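Home | Guides | Pedestrian Facilities | Downloads | Contact

Northorpe Line Marking Guide
Section 6: Repainting an existing zebra crossing

6.1 Scope

This section applies to the repainting of zebra crossings on sealed asphalt roads within the Lirnunau and Tretow maintenance districts. It does not apply to raised crossings, school crossings or crossings on unsealed shoulders, for which Section 8 should be consulted. Revised July 24, 2025.

6.2 Before work begins

1. Obtain a signed road occupancy permit and keep a copy in the vehicle.
2. Notify adjoining shopkeepers and residents in writing. The notice must state the hours of work and the alternative crossing point.
3. Confirm with the depot that the traffic control plan covers the kerb lane and both footpaths.
4. Check the forecast. Paint must not be applied to a damp surface or when rain is expected before the curing period ends.

Note: Where one end of the crossing lies in the shade of a building, surface temperature is to be measured at both ends. The lower reading governs. 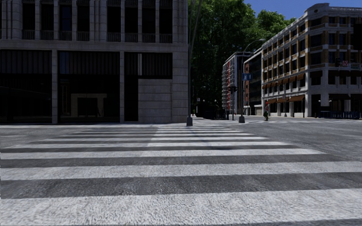 Mesfin Tufa asked whether the shaded half of a crossing could be left closed while the other half was reopened, as his crew had been instructed to do at Moges Street. Partial reopening is not permitted. Pedestrians diverted along a half-width crossing tend to step onto uncured paint, and drivers cannot be expected to read the marking correctly. The whole crossing remains closed until the slower end has cured.

6.3 Surface preparation

5. Sweep the full width of the carriageway between kerbs, then blow out remaining grit.
6. Remove flaking paint by grinding. Do not grind into the asphalt.
7. Treat oil stains with the approved degreaser, rinse, and allow to dry.
8. Re-establish the edges of each bar with a chalk line. Existing edges that have crept must be corrected to the drawing.

CAUTION: Grinding dust is hazardous. Respiratory protection is mandatory for the operator and for any person working within the barriers.

6.4 Application

9. Stir the paint for the period given on the drum label. Thinning is prohibited.
10. Fit the 33 tip and set the pump to 3000 psi. Spray a test strip on card before moving to the road.
11. Apply the first bar at the kerb and work away from parked traffic.
12. Drop glass beads immediately behind the spray gun. Beads applied after the paint has skinned will not hold.

6.5 Reopening

13. Allow at least 21 minutes before the first touch test. Repeat the test at the shaded end.
14. Remove barriers from the footpaths last.
15. Record the batch number, start and finish times and both surface temperatures on Form 220.

Related sections
Section 5: Temporary traffic control
Section 7: Tactile paving at kerb ramps
Section 8: Raised and school crossings
Form 220: Line marking record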